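Werkport Forums > Shop Floor > Benches, Bins & Storage

Thread: trays on a steel bench, keep or ditch?

korkshelf
3 November 2020
Redoing our sort station and need opinions quick, ordering tonight. Small parts, mostly little cubes and blocks, they get set out in a shallow metal tray before they go in the bins. Bins are the big blue ones behind the bench. Half the shift wants the tray gone, says just put stuff straight on the steel. I like the tray. Pic of the bench side:

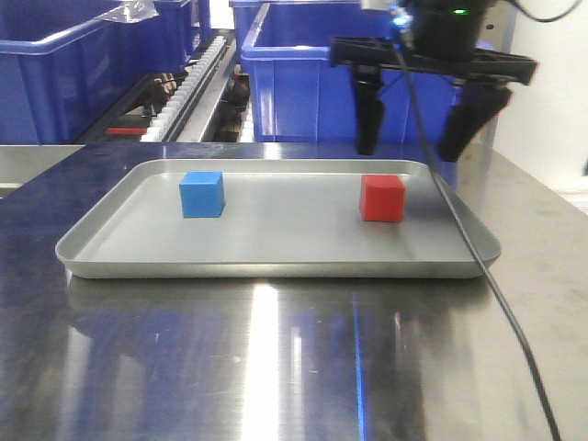

Est. read: 2 min

Tray has the sloped rim and rounded corners, wipes out easy. Just the red and the blue in it there. My gripe is the size, way too much floor for small stuff. Would go a size down. Codik has a short one, anybody used it?

benchrat_300
Keep the tray. Polished steel + small parts = parts on the floor. We tried it bare for 5 weeks in May and gave up.

dulcimer
Disagree. Tray is one more thing to wash. We went bare steel with a strip of rubber mat at the back edge, fine ever since. Rim gets in the way if you're picking low, you knuckle it every time.

benchrat_300
so lower the tray?? or get one with a softer slope

dulcimer
Or no tray. Which was my point

korkshelf
ok ok. Rim on ours is sloped already, dont mind it. Picking near the far side is the only spot that bugs me and everything ends up back there for some reason.

tally_ho_tom
Codik short tray is decent. Corners are tighter tho so gunk sits in them. Korkidum makes one with rounder corners, costs more, we have 2 and I'd buy them again. Whats going on with the plastic on the bin? Liner?

korkshelf
Clear bag. Keeps sliding to the corner, drives me nuts. Better look at it from the other side, also shows how tight the bins are to the table:

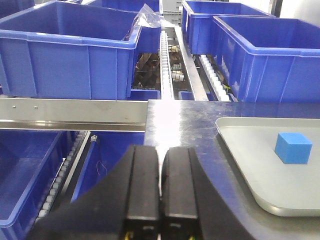 Blue cube in the gray tray, bins behind. Bag's on the corner of the big one.

tally_ho_tom
Yeah that wants a band around the rim. Thick rolled rim like that a bungee holds great. Or clip it. Or skip liners, do you even need them for foam?

korkshelf
for the dusty ones yes. Bungee, hadnt thought of that, thx

dulcimer
Bins are too close imo. One right behind another, how do you get the back one out without moving the front? I'd pull the whole row and put them on a dolly. Acuña has a flat one rated 300, the bigger is 700 but you dont need it for cubes lol

benchrat_300
dolly rolls when you lean on it. Hard no from me. Leave em on the floor

dulcimer
it has BRAKES

benchrat_300
ours had brakes too

tally_ho_tom
Also that navy table top is pretty scuffed. If you're doing the station over might as well do the top. Light color if you can, small dark parts dissapear on navy.

korkshelf
Not in the budget this round. Scuffs dont bother anyone here. Light gray tray shows the parts up fine, which is kinda another vote for the tray

dulcimer
fine, keep your tray. But smaller

korkshelf
Going Korkidum, the small one. Bungees for the bags. Dolly is a maybe, will measure the gap first. Will post when its set up

tally_ho_tom
get the matte finish if they still do it, less glare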